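Paveck Grasp Planner

Grasp planning and gripper control software for two-finger parallel and angular jaws

Overview
Features
Requirements
Licensing
Support

Paveck is a software package that takes a depth image and a color image of a cluttered surface and returns a ranked list of grasps for a two-finger gripper. It runs on an ordinary industrial PC, talks to the arm controller over Ethernet, and does not need a model of each item in advance. It is written and maintained by Tritia.

Version 3 was released on Tuesday, December 4, 2018. Customers on version 2 can upgrade in place. Calibration files carry over, but grasp profiles have to be exported from the old version first and imported again after the upgrade.

What it does

The planner works in two stages. The first stage splits the depth image into surfaces and proposes jaw positions on either side of anything narrow enough to hold. The second stage scores each proposal for finger clearance, contact area and approach angle. Proposals that would drive a finger into the table or a neighboring item are dropped before scoring, so they never show up in the list sent to the arm.

Wrapped goods get their own handling. Clear film throws back stray reflections that leave holes and spikes in a depth image, and a planner that trusts those readings will close its jaws too high. Paveck compares depth edges with color edges and fills the gaps where the two agree. The film filter can be switched on per profile. It adds a little time to each cycle, and we suggest leaving it off for bare cartons.

Stacked boxes are treated as separate items when the seam between them can be found. The operator chooses in the profile whether the planner should take the top box alone or close on the whole stack.
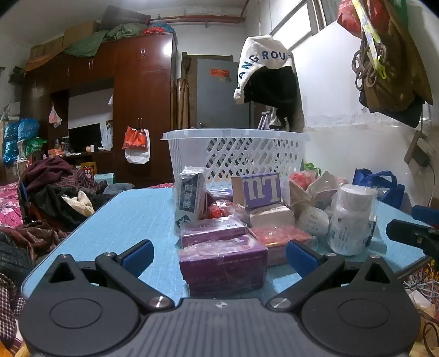 Does the planner have to be retrained when the packaging changes?

Most packaging changes need no retraining, as the planner works from shape and edges and does not look at the printed design. If the new pack is a very different shape or much softer than the old one, record a short set of test grasps and run the profile tuner.

Gripper profiles

A gripper profile holds the jaw geometry, finger pad thickness, opening range and closing force limit. The package ships with 16 profiles for common two-finger grippers. You can make your own in the profile editor by entering measurements or importing a STEP file.

Angular jaws, where the arms swing on pivots, are supported from version 3 on. The fingertips of an angular jaw move along an arc, and the planner now checks clearance along the full arc. In version 2 it checked only the open and closed positions.

Pad thickness matters more than most users expect. If you swap rubber pads for thicker ones, change the value in the profile before running again. A wrong value shows up as grasps that land off center or stop short of full contact.

Recording and replay

Every planning cycle can be logged with its input images, the ranked grasp list and the grasp that was chosen. The log viewer steps through cycles one at a time and lets you run an old cycle against new settings. The default log holds 3000 cycles and then overwrites the oldest. To keep a cycle permanently, flag it in the viewer.

Logs from hand-held grippers can be loaded in the same viewer if they include jaw opening and camera pose for each image. The import tool lists any images with missing pose data and skips them.

System requirements

Operating system: Ubuntu 16.04 LTS, 64-bit
Memory: 16 GB
Graphics: NVIDIA card with CUDA support, 4 GB or more
Network: one free Ethernet port for the arm controller
Camera: any depth camera with a ROS driver
Display: needed for setup and the log viewer only

Interfaces

C++ and Python libraries
ROS node (Kinetic)
Plain TCP socket with JSON messages
Digital I/O trigger through supported controllers

Known limits

Fully transparent items with no printing are often missed. Soft bags are found, but the contact area score is not reliable on them, and we recommend setting a lower closing force. The planner does not estimate weight. Use the force limit in the gripper profile and the payload setting on your arm controller.

The planner is not a safety system. Guarding, speed limits and emergency stops must be handled by the arm controller and the cell.

Licensing

Licenses are sold per arm. A floating license is available for development teams and covers the planner, the profile editor and the log viewer. Evaluation licenses run for 19 days with all functions turned on. Updates are included for the first year.

Support

Support requests sent through the customer portal are answered within 48 hours on working days. Please attach the log for the cycle in question and the gripper profile you were using. For integration questions contact Kulsoom Baloch. For licensing and quotes contact Adeel Mengal.

Related products

Paveck Calibrate (camera to arm calibration)
Paveck Log Viewer, standalone
Finger pad measuring kit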